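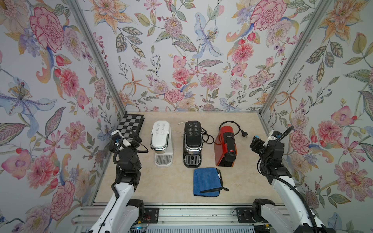

Section 6: Comparing grippers on the twin-arm cell

6.1 Before you start

This section covers swapping, homing and comparing gripper fingers on the Otalness twin-arm cell, using the Qudah controller. It assumes you have finished Section 5 and that both arms still move when asked. If only one moves when asked, go back to Section 5. If one moves without being asked, press the stop button, then go back to Section 5.

Set aside a full afternoon. The procedure itself is short. Looking for the 2.5 mm hex key is the rest of it.

You will need:

The finger sets to be compared, bagged and labelled by set
The 2.5 mm hex key
The checkerboard
The standard object kit: coffee machines, one cloth or towel, small cylinders
A copy of the Ellholm score sheet, printed, and a pen that works

NOTE: The floral wallpaper is part of the cell. Do not replace it with something more tasteful partway through a comparison. Background changes affect the cameras, and two sets of results taken against different walls cannot be put in the same table, however much you would like them to be.

CAUTION: The capsule machines are test objects. They stay unplugged for the whole procedure. Keep the cords and plugs on the tabletop where you can see them, and make your coffee in the kitchen like everybody else.

6.2 Fitting the fingers

1. Park both arms from the Qudah menu (Motion > Park). Wait for the motors to report idle.

2. Switch off motor power. Leave the controller logic on, or you will lose the joint offsets and get to enjoy Section 5 again.

3. Support the wrist with one hand while you loosen the finger screws. The wrist does not hold itself up with the power off, and it is heavier than it looks.

4. Fit the new fingers and tighten the screws evenly. Firm is enough. The mounts are plastic, and a stripped mount means an order to Traltidside and a long wait for the post.

5. Check that the cable has slack at the wrist. Turn the wrist by hand through its full travel, both ways. If the cable goes tight at either end, re-seat it before going further.

6. Fit the same finger set to both arms unless you are running a mixed trial. If you are running a mixed trial, write down which set is on which arm. You will not remember.

7. Restore motor power and run Gripper > Home on each arm in turn, left first.

NOTE: Homing closes the fingers fully. Keep your own out of the way.

6.3 Checking the cameras

8. Place the checkerboard at the back left corner of the tabletop. An angle is fine, provided the squares are clear of the arms when parked.

9. Run Vision > Check Board. The controller takes a set of 46 views and reports an error figure for each camera. Green is a pass. Amber is also a pass, according to the controller, but repeat the check anyway.

10. If a camera fails twice, clean the lens with a lint-free cloth. Do not use the test towel, whose fluff has opinions of its own.

11. Leave the board where it is for the rest of the session. Moving it to make room is the most common cause of fault 2473, and the message for fault 2473 does not mention the board at all.

6.4 Rigid object trial

Big, glossy, rounded objects show up differences in finger shape sooner than a box of wooden blocks will. They are also awkward for two arms to share, so go slowly.

12. Set speed to Low on both arms. The controller remembers the previous user's setting, and the previous user may have been in a hurry.

13. Lay out the objects as shown on the score sheet. Leave clear floor in front of them for the arms to meet.

14. Bring the first gripper to the object by teleoperation and stop short of contact. Bring up the second and do the same.

15. Close each gripper to the first contact reading, then add force in single steps. Record the step at which the object stops shifting in the fingers.
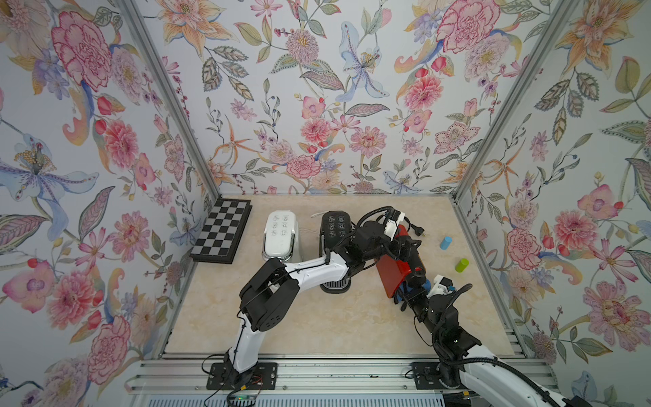

16. Lift by a small amount and hold. Watch the fingertips instead of the object: slip starts there, and by the time the object tells you about it you will be filling in a different form.

17. Lower, release and back each arm straight out along its approach. Sideways exits are how drip trays get bent.

18. Repeat for each object and each finger set. The full schedule is 339 grasps. It can be split over several days if the board and walls are left alone.

CAUTION: Never let one arm let go while the other is still lifting. The controller allows it. The controller allows a great many things.

6.5 Cloth trial

19. Change to the next finger set if required (steps 1 to 7), then repeat the camera check.

20. Put the towel within reach of both arms. Use the same towel every time. A new one has a different pile and will flatter whichever gripper meets it first.

21. Pinch one side of the towel with the left gripper and the opposite side with the right.

22. Raise both arms together, keeping the wrists level. Stop when the towel is clear of the machines, and score each side separately.
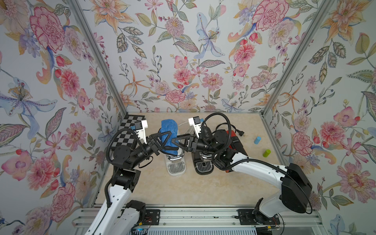
23. Lower the towel and open both grippers. If cloth stays caught in a fingertip, switch off motor power and free it by hand. Shaking the arm is not in this manual for good reason.

24. Score the cylinders last. They roll, and anything that rolls is best left until the patience is already gone.

6.6 Recording and packing up

25. Enter the scores under Results > Grippers. Set names are case-sensitive, so "Soft" and "soft" will be filed as rival products.

26. Check the grasp counter for each finger set. Replace the pads at 1000 grasps, even if they look fine.

27. Park both arms, switch off motor power, then the controller. Return the hex key to the magnetic strip on the side of the cabinet.

Faults seen during gripper comparison

2473: Board not where expected. See step 11. Put the board back and repeat step 9.

Gripper will not home: Fingers fitted left for right. Swap them over.

Force reading drifts with nothing held: Cable pulling at the wrist. Repeat step 5.

Results differ from the last session for no reason: Check the speed setting, the towel and the finger labels, in that order.

Section last revised May 25, 2022. Mixed trials with three or more finger sets are covered in Section 7.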